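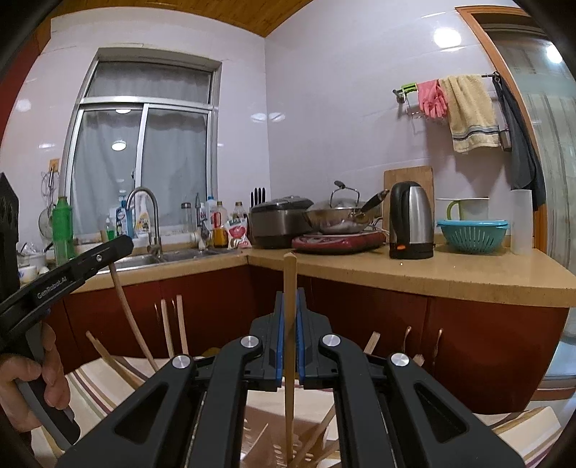

Fig. 1. Upright grasp, stick between the blue pads. Second unit at left.

Notebook, Gurken project, manipulation group, Trullbridge
Jan 24, 2023
Entry by R. Kettunen. Read and countersigned by A. Sjöberg.

Purpose. To establish whether the revised approach rule for thin upright objects gives demonstrations from which the Mustonen policy can learn a clean single-stick extraction. The earlier rule (approach along the stick, close at the tip) was set in August for the spoon task and was carried over without review. Ms Laaksonen's note on the failed replays gives the reasons for changing it.

Task. The operator holds one hand-held unit in each hand. One stick is taken from the group standing in the container, raised until its lower end is clear of its neighbours, and laid on the cloth. The other unit may steady the container or push a leaning stick aside, but may not touch the stick being taken. An episode ends when the jaws are fully open and the stick is at rest.

Approach rule, as applied in this session. The jaws are brought in level, with the pads on either side of the stick and the stick as near the middle of the pad width as the operator can judge. They are closed below the upper end so that a short length stands above the pads. The unit is then held still before lifting. Operators were asked to hold for two seconds, counted silently. Mr Nautiyal found this uncomfortably long at first and shortened it without intending to; the affected episodes are marked "short hold" in the log and have been kept apart.

Observations. The leaning sticks remain the difficult case. A stick that crosses another near the container is turned by it as soon as the lift begins, and if the pads hold only the very top the stick pivots between them. Closing lower stops most of the turning. It also brings the finger tips down among the neighbouring sticks, and on several attempts a second stick was caught between the pads and came up with the first. These episodes are labelled "double" and are excluded from the training set. They should not be deleted, as Ms Valtonen wishes to use them for the failure classifier.

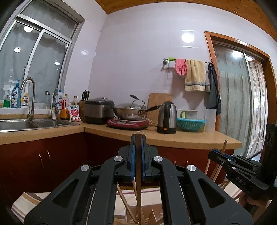 Where the sticks stand close together, the order in which they are taken matters more than was allowed for in the plan. Operators left to themselves begin with the outermost stick on their own side. The policy has no such preference and on replay goes to whichever stick it finds first. It is proposed that the target be assigned before each episode by drawing a number, with the sticks numbered clockwise from the operator's left.

Lighting. The ceiling lights are reflected in the wall tiles and in the window. Mr Sjöberg asked whether the bright spots would disturb the tracking. The trajectories recorded in this session show no jumps on inspection, but the check was made by eye only and should be repeated with the Irkine script before anything is concluded.

Replay result. The policy was retrained with the new episodes for 4000 steps, all other settings unchanged, and tried on the bench arm at a single container position. Extraction was cleaner than with the old rule when the target stood nearly upright. No improvement was seen on leaning targets. The number of trials was 60, with the old and new rules alternated. The full table is with Ms Laaksonen and is not copied into this book.

A point of method: the container was returned to its place by hand between trials, and its rotation was not controlled. Any comparison between individual stick positions is therefore unsafe.

To be done
Mark the cloth so that the container can be returned to the same rotation (Nautiyal).
Separate the short-hold episodes and retrain without them (Kettunen).
Run the Irkine check on all trajectories (Sjöberg).
Write a rule for leaning sticks. Ms Valtonen suggests tilting the unit to match the lean before closing, to be tried first on a lone stick.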